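The toy library that says it can't close

The woman who runs the Pondlow toy library asked me not to use her name, on the grounds that half the town owes her a jigsaw. We met at ten in the morning in the old bank building, and she had already decided I was there to write something sweet.

I wasn't. I have read plenty about borrowing taking over from buying, and most of it comes from people selling an app. So I asked her first how many families really use the place.

"Two hundred and seventy-five on the books," she said. "Ask me how many came in March."

How many came in March?

"Fewer."

She wouldn't be drawn further, though she did give me the money without being pushed. A year's membership is £2 a month. The rent went up by £377 last autumn, and the grant from the Perron fund, which used to cover it, now goes on heating. "People say we're saving the planet," she said. "We're saving parents a bit of cupboard space. I'd settle for that."

I put it to her that a family could pick up the same things at a car boot sale and keep them. She agreed at once — rather too quickly for someone asking the council for another three years. "They could. Some do. Then they bring them to us when the children are bored, and we say no thank you, we've got nine of those."

What does get borrowed, she says, is the big stuff: the train table, the ride-on tractor, the play kitchen that takes two adults to get through a door. Soft toys hardly move. Children want their own, and parents don't like the idea of somebody else's. She keeps a shelf of them all the same, and couldn't give me a good reason for it.

The council's leaflet claims the library has kept 200 toys out of landfill. I asked where the figure came from.

"Not from me," she said. "I'd like to see them find two hundred."

She will know about the funding by the summer. I asked whether she'd carry on without it, and she said she had told the council she would, "which was stupid of me, wasn't it?"

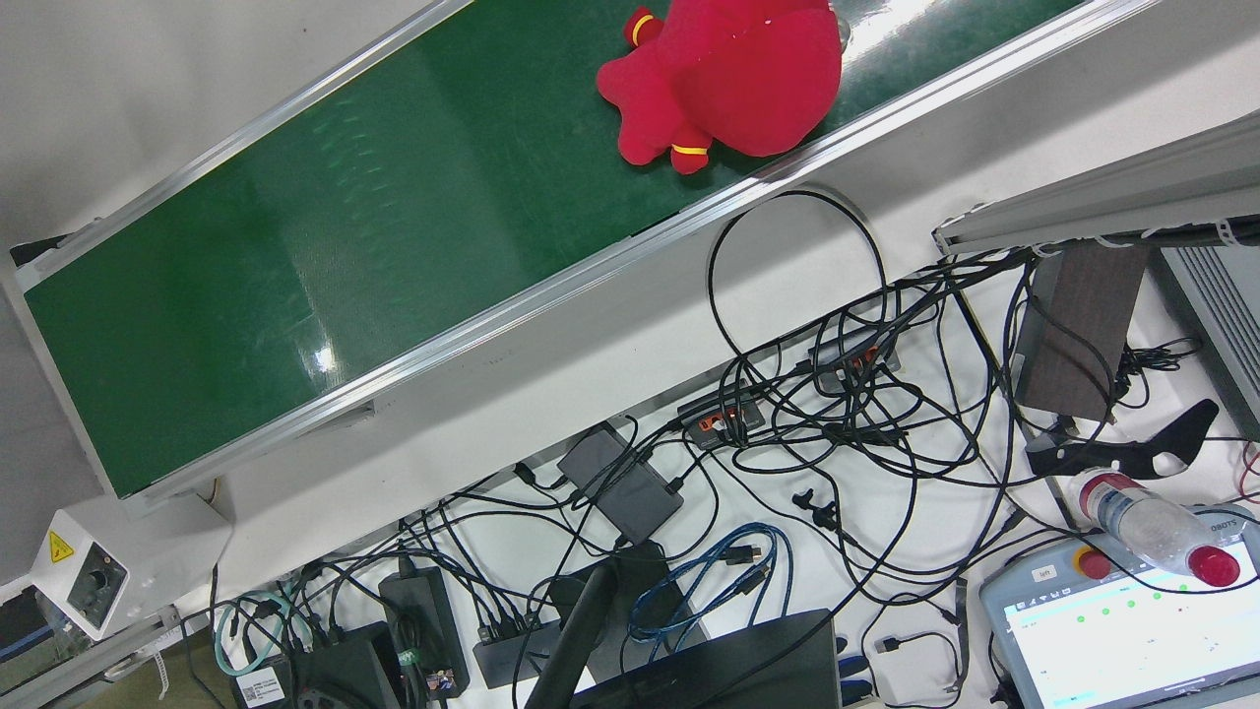
A red soft toy with yellow bands, on a green conveyor belt.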